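I keep seeing the claim that a hive on your roof or in your yard "saves the bees." Thread, because I've been chewing on this since April and I'm not buying it.

First problem: which bees? The honey bee is livestock. People breed it, ship it and feed it sugar. Worrying about its extinction is a bit like worrying about chickens.

The ones in trouble are mostly wild, and plenty of them live alone in a hole in the ground. They don't make honey, so they don't get a logo.

A firm here in Brenville, Skurnonier, will rent your office two hives for $3371 a year. I asked what the wild bees get out of it. They sent me a PDF about employee wellness.

The PDF says each hive "supports up to 700 gardens." Supports how? Measured by who? I wrote back twice. Still waiting.

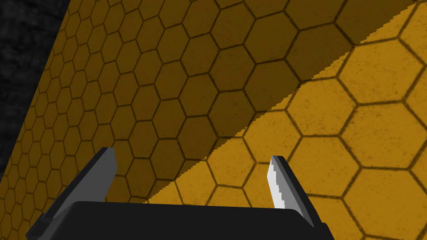 Hexagons, in the only color anyone ever uses for this subject.

My neighbor Henk Groen kept bees for years and he's blunter than I am. He says if the flowers on your block are already thin, adding a box of hungry mouths is a strange way to help.

And yes, I know, "any awareness is good awareness." Is it? Olga Figueiredo at our garden club wanted to spend the whole $2000 budget on a hive. Then somebody asked who'd open it in July and the room went quiet.

We voted for asters, goldenrod and a patch of bare dirt that we promise to leave alone. Valter Lobo is still mad about the dirt. He thinks it looks like we ran out of money — fair enough, it kind of does.

If you like honey and don't mind getting stung, keep bees! It's a fine hobby. Just call it a hobby.

Replies are open if you've got an actual study. Please don't send me the Einstein quote, there's no good evidence he said it.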